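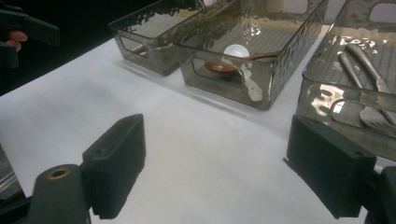 Figure 3. Tabletop with three translucent bins in a row along the far side, seen between the gripper fingers.

4.2 Chain wear under mixed lubrication

Chain elongation was tracked on the commuter bicycles of the Borkdale loan fleet, which run on paved streets for most of the year and on a crushed-stone towpath between the depot and the Ernadcombe ferry landing. All bicycles in this part of the study used the same single-speed drivetrain with a half-inch pitch chain and a steel chainring. Derailleur models were excluded because side loading during shifts produces a wear pattern that the elongation measurement does not separate from pin wear.

Each chain was degreased before fitting to remove the factory grease, then dried overnight on a rack. One group received a paraffin wax coating by immersion. The second group received a wet oil applied one drop per roller, with the excess wiped off after the cranks had been turned backward for 20 revolutions. The third group was left with factory grease and was not degreased at any point before the first inspection. We refer to these as the wax, oil and grease groups.

Elongation was measured off the bicycle. The chain was hung from a fixed pin, loaded with a constant weight, and read against a steel rule across a fixed number of links. Drop-in gauges were tried in the pilot phase and abandoned. These gauges include roller play in the reading, and two operators testing the same chain frequently disagreed on whether it had passed the replacement mark. The hanging method is slower, but the repeat readings fell within the resolution of the rule.

Inspections were made every 300 km. Distance was taken from the hub counter and not from rider logs, which Lobo had found to be incomplete in the earlier brake pad trial. Where a hub counter failed between inspections, the affected interval was dropped and the chain was removed from the analysis from that point on. Chains were wiped with a dry cloth before each reading. The wax group was re-immersed at every inspection and the oil group was re-oiled at the same time; the grease group received oil only after its second inspection, when the surface of several chains had begun to show rust on the outer plates.

Wear in the oil group was close to linear over the whole test. The wax group showed a short bedding-in period followed by a much lower rate, and the difference between the two groups was already visible at the third inspection. The trial ended at 2,850 km, at which point no chain in the wax group had reached the replacement limit of 0.5 percent. The grease group behaved like the wax group through the first inspection and like the oil group after re-oiling. We attribute this change to grit carried into the roller gap by the fresh oil, although the present data cannot rule out simple loss of the original grease.

Surface rust followed a different order. Waxed chains that were ridden in rain and then parked outdoors rusted first, in some cases within one weekend, and the rust was concentrated on the outer plate edges. Oiled chains stayed clean of rust throughout. The rust was cosmetic in all but one case, a chain from the Soriano depot with two stiff links that could not be freed by hand. That chain was retained in the wear data up to its last valid reading.

A subset of chains was cut open after the trial. Pins were pressed out and their diameters measured with a micrometer at the center and at both ends. Pin loss accounted for most of the elongation in the oil group. In the wax group the loss was shared more evenly between the pin and the inner plate shoulder — a result that agrees with the bench tests by Balogh on the Odorum rig, where chains were run dry under a steady load of 385 N.

Two limits should be noted. The towpath share of each bicycle's distance was not recorded, so exposure to grit can be compared only between depots. Chain tension was set by the depot mechanics to their usual practice, and slack at the midpoint of the lower run varied more than we would have allowed on the bench. Tension was recorded at each inspection from September onward. Its effect on the wear rate is treated in Section 4.3, together with chainring tooth profile.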